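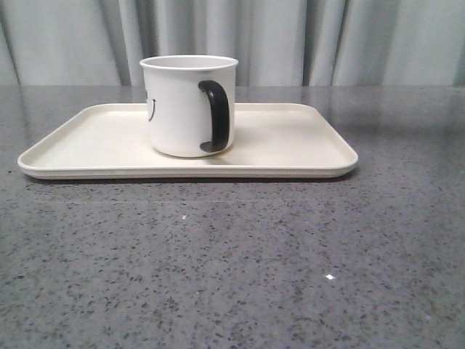
Mug on the tray, side camera view.

Projects > Rundovside > Partner reports > Flivach
Apr 9, 2025
3 comments | 2 shares

Progress report on work package 2: teaching the tray task by remote control

This report is prepared for Koller as the funder of the Flivach project. It covers the work on the tray task at the Rundovside site. The budget table is sent separately, as agreed.

What was planned

In this period we had to collect demonstrations of one task: the arm takes a mug by its handle, lifts it from the tray and puts it down on the counter. The operator guides the arm by remote control, and the system records the movement together with the pictures from the cameras. The plan asked also for a comparison with demonstrations where a person moves the arm directly by hand.

What was done

We recorded 81 demonstrations by remote control and 12 by hand guiding. All of them were reviewed by a second person before they were accepted. Seven of the remote control recordings were marked as not usable, in most cases for the reason that the operator stopped for a long time before closing the gripper. They are kept in a separate folder and are not used for training.

The hand guided demonstrations are faster to make, but the hand of the teacher often comes into the wrist camera view. For this reason we ask Koller to agree that the remaining recordings are made only by remote control. The hand guided set will stay in the delivery as a small reference set.

The position of the tray is changed between recordings, and also the direction of the handle. We observed that operators have a habit to turn the mug so that the handle is comfortable for them. The written procedure now says that the handle direction is taken from a list, and the operator does not choose it.

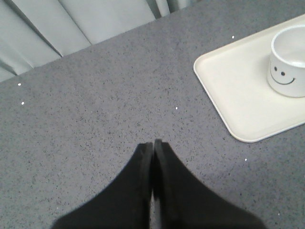 Wrist camera view with closed or nearly closed fingers, tray and cup to the right.

Approach from the side was the most difficult part for new operators. On the wrist camera the fingers cover a large part of the lower view, and the operator must judge the distance to the tray lip from the rest. The Brikik control software was changed so that the side camera view is shown next to the wrist view on the same screen. Two operators have worked with this version and both prefer it. We do not have yet enough recordings to say if their demonstrations are also better.

Open problems

1. The delay between the hand controller and the arm is not constant. When it becomes longer, the operator corrects too much and the path shows small waves. We log the delay now for every recording.

2. The light tray on the wrist camera has low contrast with a white mug. We would like to repeat a part of the recordings with a darker tray, if the purchase is accepted under small equipment.

3. The names of the files from the first sessions do not follow the format in the data plan. The correction is in progress.

Next period

In May we will train the first model on the accepted remote control recordings and test it on handle directions that were not shown. The operator guide will be updated with the new screen layout and sent to Koller for comments. We kindly ask for an answer on the hand guiding question before the training starts, as it decides how the operator hours are divided.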